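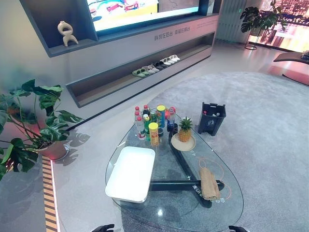 第6章　居間の卓上を片づける　実演データの集め方と、その偏り

6.1　はじめに

前の章までは、ロボットの手先をねらった位置へ運ぶ話を、かなり長い時間をかけてしてきました。座標変換があり、逆運動学があり、最後には力の制御まで出てきましたから、読み通した皆さんは少々くたびれているかもしれません。この章では肩の力を抜いて、人の住まいに目を移します。題材は、居間の低いテーブルの上を片づけるという、私たちが毎日のようにやっていて、やったことすらすぐに忘れてしまう作業です。

片づけというのは、考えてみるとなかなか贅沢な研究課題です。工場の組立作業なら、部品の形も、置かれる場所も、順番も、あらかじめ図面に書いてあります。ところが居間のテーブルには図面がありません。昨日は飲みかけの水があり、今日は果物があり、明日は誰かが読みかけの雑誌を伏せて置くかもしれない。しかも「片づいた状態」が何を指すのかが、家ごとに違います。筆者の家では、リモコンはテーブルの右手前にあってこそ片づいているのであって、引き出しにしまわれると家族全員が探し回ることになります。こういう決まりを規則としてひとつずつ書き下していくのは、気の遠くなる仕事です。

そこで近年よく使われるようになったのが、人が手本を見せ、それをロボットに学ばせるという方法です。模倣学習と呼ばれるこの枠組みの数理は第4章で扱いましたので、ここでは式をあまり出しません。この章で考えたいのはその手前の段階、つまり手本をどうやって集めるか、どんな部屋で、どんな物を使って、誰に操作してもらうか、という問題です。論文では半ページほどで済まされてしまうことの多いところですが、実際に手を動かしてみると、研究の日々の大半はここに費やされます。そして、できあがった方策が役に立つかどうかも、かなりの程度までここで決まってしまいます。

この章を読むにあたって、特別な予備知識は必要ありません。ただし、第4章の行動複製の節と、第5章のカメラ校正の節には、ときどき戻ってもらうことになります。手元に付箋を用意しておくと便利です。

6.1.1　手本の一回分とは何か

まず言葉をそろえておきましょう。この章で「実演」と呼ぶのは、操作者がロボットの両腕を動かして、ひとつの課題を始めから終わりまで行った一回分の記録のことです。記録の中身は、頭部や手首のカメラの映像、各関節の角度、手先の開き具合、そして操作者が与えた指令の時系列です。それぞれの時刻の印がきちんとそろっていることが大切で、映像と関節角のあいだにわずかなずれがあるだけで、学習した方策は物の手前で手を閉じたり、通り過ぎてから閉じたりするようになります。筆者も大学院のころ、このずれに気づかずにひと夏を無駄にしました。八月の研究室は冷房の効きが悪く、あの暑さとあわせていまだによく覚えています。

実演の始まりと終わりをどこに置くかも、意外に悩ましい問題です。腕が動き出した瞬間を始まりとするのか、操作者が合図を出した時点とするのか。終わりは、最後の物から手が離れたときなのか、腕が元の姿勢に戻ったときなのか。どちらでもかまわないのですが、途中で変えると困ります。終わりの定義が混ざったデータで学んだ方策は、作業を終えたあと、手を戻すべきか留まるべきか迷うように小刻みに震えることがあります。初めて見たときは、ずいぶん人間くさい動きだと感心したものでした。

もうひとつ、失敗した実演の扱いにも触れておきます。瓶を倒してしまった、布を落としてしまった、という記録は捨てるべきでしょうか。多くの研究室では捨てています。しかし、倒したあとに立て直すところまで続けた記録は、捨てるには惜しいものです。ロボットはいつか必ず瓶を倒しますから、そのときにどう立て直せばよいかを知っているほうがよいに決まっています。後の6.4節では、こうした回復動作を含む実演に別の印をつけて残しておく方法を説明します。

6.1.2　サイトーン研究室の実験

具体的な例がないと話が宙に浮いてしまいますので、この章を通して、ひとつの研究を繰り返し参照することにします。サイトーン研究室のチンタナー・カモンラットとサムラン・タナサーンが中心になって進めた、トメオ計画の卓上片づけ実験です。トメオは居間での軽作業を対象にした双腕ロボットの研究計画で、参加者は工学の人ばかりではなく、住まいの調査を専門とするクレミルダ・ランジェルも初期から加わっていました。この顔ぶれが、あとで見るように、実験の組み立てにずいぶん影響しています。

彼らが立てた問いは、たいへん素直なものでした。手本の数を増やすのと、手本を集める部屋の種類を増やすのとでは、どちらがよく効くのか。どちらも増やせばよいと言ってしまえばそれまでですが、操作者の時間には限りがあります。一日中腕を動かし続ければ誰でも疲れますし、疲れた人の手本は動きが雑になります。限られた時間を何に使うかという、台所のやりくりにも似た問題なのです。

実験では二つのデータ集合が作られました。ひとつは、研究室の中にしつらえた居間で集めた4,000回の実演です。部屋は一つ、テーブルも一つで、載せる物だけを入れ替えます。もうひとつは、ディルティッツの町で協力してくれた16軒の家を回って集めた2,000回の実演です。こちらは数こそ半分ですが、テーブルの形も高さも、床の色も、窓から入る光も、家ごとに違います。論文では前者を「単室集合」、後者を「巡回集合」と呼んでおり、本書でもこの名前を使います。

学習に使う方策の構造、学習の手順、評価に使う課題は、すべて同じにそろえました。評価は、どちらの集合にも含まれていない、エルンホルムの展示住宅で行われています。操作者も学習時とは別の人たちに頼み、物を並べてもらいました。研究者が自分で並べると、どうしても自分のロボットがつかみやすい向きに置いてしまうものです。悪気はまったくないのですが、手が覚えているのですね。

課題は四つありました。飲み物の容器を一か所に寄せること、果物を皿に載せること、布をたたんで端に寄せること、そして空いた包みを床のごみ箱に入れることです。いずれも、人がやれば鼻歌まじりに終わる作業ばかりです。

6.1.3　結果をまず見てしまう

教科書の作法としては、方法をすべて説明してから結果に移るのが正しいのでしょう。けれども筆者は推理小説を後ろから読む性分でして、結末を知っているほうが途中の細部を楽しめると思っています。ここでも先に結果を見てしまいましょう。

木の天板のテーブルでは、二つの集合で学んだ方策のあいだに、はっきりした差はありませんでした。単室集合の方策も、見知らぬ家でよく働いたのです。これはカモンラットたちにとっても意外だったようで、論文の最初の草稿では、部屋を増やすことの効果に否定的な書き方がされていたと聞いています。

様子が変わったのは、ガラス天板のテーブルに移ってからでした。単室集合の方策では、容器を寄せる課題の成功率が46パーセントまで下がりました。これに対して巡回集合の方策は、木の天板のときとほとんど変わらない成績を保ちました。手本の数は半分しかないのに、です。

この差をどう読むかが、この章のひとつの山場になります。早合点して「部屋の数が多いほどよい」とだけ覚えてしまうと、大事なところを取りこぼします。巡回した家の中に、ガラス天板のテーブルを置いている家が含まれていたことを思い出してください。効いたのは部屋の数なのか、それともガラスを見たことがあるという経験なのか。この二つは、いまの実験だけでは切り分けられません。査読者の一人もまさにそこを突いてきたそうで、追加の実験が行われることになりました。その経緯は6.5節で詳しく追います。

6.1.4　ガラスのテーブルはなぜ難しいか

ガラスの話が出ましたので、もう少しつきあってください。透明な天板は、人にとっては部屋を広く見せてくれる素敵な家具ですが、ロボットの目にはなかなか意地の悪い相手です。

困りごとの第一は奥行きの計測です。赤外線の模様を投げかけて距離を測る型のカメラでは、光の多くがガラスを通り抜けてしまい、天板ではなく、その下の敷物や床までの距離が返ってくることがあります。ロボットからすれば、物が宙に浮いて見えるわけです。そのまま天板の高さを低く見積もれば、手先はガラスにぶつかりに行きます。第5章で校正をどれだけ丁寧にやっていても、この誤りは防げません。カメラの位置は正しく、計測の対象のほうが取り違えられているからです。

第二は反射です。磨かれたガラスには、上に置いた物の姿が映り込みます。瓶の底から下に向かって、もうひとつ薄暗い瓶が伸びているように見える。人は小さいころから鏡や水面を見慣れていますから、迷わず上の瓶に手を伸ばします。ところが、木のテーブルの手本しか知らない方策は、瓶と映り込みをひと続きの長い物として扱ってしまうことがありました。長い物の真ん中をつかもうとすれば、ねらいは瓶の底のあたりに下がります。タナサーンが失敗例を並べて調べたところ、手先が低すぎるという失敗が目立って多く、その説明としてこの仮説が出てきました。

第三に、天板の下が見えるということがあります。脚の交わるところや、その下の敷物の模様まで、すべて映像に入ってきます。下に見えている物と上に載っている物を区別する手がかりは、わずかな色味の違いや、縁の光り方くらいしかありません。まして載っているのが透明な水の瓶であれば、透けた物の上に透けた物が立つことになります。瓶のふたやラベルのように色のはっきりした部分があれば、方策はそこを頼りにできますが、ラベルをはがした瓶となると、人が写真を見ても位置を言い当てにくいことがあります。

こうした事情から、透明物体の研究では、ガラスの縁や天板の面を別の仕組みで推定しておき、それを方策に渡すという工夫が広く試みられてきました。これは有力なやり方で、6.6節で一つ実装してみます。ただ、トメオ計画ではあえてそれをせず、手本だけでどこまで行けるかを見ました。どちらが優れているかという話ではありませんので、読者の皆さんはご自分の目的に合わせて選んでください。

6.1.5　物を選ぶということ

部屋の次は、載せる物の話です。ランジェルは調査の初めに、協力してくれた家を訪ね、夕食のあとの居間のテーブルに何が載っているかを書き留めました。その一覧は論文の付録に収められていて、読み物としてもたいへん面白いものです。編みかけの靴下、体温計、片方だけのイヤホン、皮をむいた蜜柑。研究室の引き出しからはまず出てこない品々が並んでいます。

もちろん、そのすべてを実験に使うわけにはいきません。物を選ぶときの考え方として、この章では三つの性質に注目します。形が変わるかどうか、重心がどこにあるか、そして、どこをつかんでもよいかどうかです。

飲み物の瓶は形が変わりにくく、つかむ場所もだいたい胴と決まっていますから、入門には向いています。とはいえ、満杯の瓶と空の瓶では重さがまるで違い、外から見ただけではわかりにくいこともあります。筒形の菓子容器は太くてまっすぐなので安定して見えますが、瓶と並べて密に立ててしまうと、手先の指を差し込む隙間がなくなります。一本を引き抜こうとして隣を押す、押された隣がそのまた隣に寄りかかる、という具合に、ひとつずつなら易しい物が、集まると急に手ごわくなるのです。

果物では、パイナップルを一度は試してみることをお勧めします。葉はとがっていて四方に広がり、胴は表面がでこぼこで、しかもかなり重い。葉をつかんで持ち上げるのか、両腕で胴を抱えるのか、操作者によってやり方が割れます。手本のやり方が割れると、学習した方策がその中間の、誰もやらなかった動きをしてしまうことがあるという話を、第4章の多峰性のところでしました。あの抽象的な図が、果物ひとつで目の前に現れます。

布は、形が変わる物の代表です。同じように置いたつもりでも、二度と同じ形にはなりません。目の粗い麻の布は適度なこしがあって扱いやすいほうですが、薄い絹のような布になると、つかんだ瞬間に全体の形が崩れます。紐はさらに厄介で、輪になったり、ほかの物に回り込んだりします。布を持ち上げたら紐がついてきて、紐の先にあった瓶まで倒れた、という失敗は、この分野で仕事をしている人なら一度は経験しているはずです。

マヤ・ファフーリは後続の研究で、卓上の物をわざと少しだけ絡ませた状態から始める実演を集めました。整然と並んだ状態から始める実演ばかりだと、方策が絡まりを知らずに育ってしまうからです。面白いことに、操作者にとってもそのほうが飽きずに続けられたそうで、休憩の回数が減ったという記述があります。こういう一文が論文に残っているのを見つけると、筆者はうれしくなります。

6.1.6　操作する人のこと

手本を集める仕事は、人の体を使う仕事です。腕を上げたまま細かい動きを続けると、肩が張り、集中が切れます。トメオ計画では、途中で操作者の交代の仕方を変えています。当初は一人が半日通して担当していましたが、後半の記録で手先の動きが荒くなることに気づいたチンタナー・スワンナラットの提案で、短い時間ごとに二人が入れ替わる形になりました。同じ名前の方が二人いてややこしいのですが、研究の中心にいたのが先に述べたカモンラット、操作の現場を取りまとめたのがスワンナラットです。以下では姓で呼び分けます。

スワンナラットはまた、新しく加わった操作者に対して、最初の日は記録を取らないという決まりを作りました。記録されていると思うと、人は慎重になりすぎるか、反対に格好よく決めようとするか、どちらかに傾きがちです。まずは気楽に瓶を倒したり、果物を転がしたりして、腕の癖を体で覚えてもらう。その日の練習は学習には使われませんが、翌日からの手本はずっと落ち着いたものになったといいます。

手本の速さについても、ひとこと添えておきましょう。慣れてくると操作はどんどん速くなります。速いこと自体は結構なのですが、慣れない人の遅い手本と慣れた人の速い手本が混ざると、方策は同じ場面で違う速さを要求されることになります。速さをそろえるように頼むのか、後から時間軸を伸び縮みさせてそろえるのか、あるいは速さの違いを方策への入力に含めてしまうのか。それぞれに長所と短所があり、6.3節で比較します。

6.1.7　この章の進み方

最後に、この先の道筋を案内しておきます。6.2節では、一つの部屋の中でどのように条件を変えていくかを考えます。物の配置、照明、カメラの高さといった要素を表に書き出し、限られた回数の中でどの組み合わせを選ぶかを決める、実験計画の話です。6.3節は操作の方法と速さの問題、6.4節は記録の点検と印づけで、地味ながら実務ではいちばん役に立つ節だと思います。

6.5節で、先ほど保留にした問い、つまり部屋の数とガラスの経験のどちらが効いたのかという問題に戻ります。カモンラットたちは、巡回集合からガラス天板の家の実演をすべて抜いて学習をやり直しました。その結果をここで明かすかどうか、筆者はずいぶん迷ったのですが、こればかりは皆さんに先に予想を立ててもらいたいので、伏せておくことにします。予想は余白に鉛筆で書いておいてください。6.6節では透明な面の推定を組み込んだ方策を実装し、章末には自分の部屋で試せる小さな課題を載せました。双腕のロボットがなくても、スマートフォンのカメラとテーブルひとつあれば取り組めるものを選んであります。

では、6.2節に入る前に、いま手近にあるテーブルの上を一度眺めて、載っている物の名前と、自分ならどこをつかむかを紙に書き出してみてください。その紙は次の節の最初の表を埋めるときに使います。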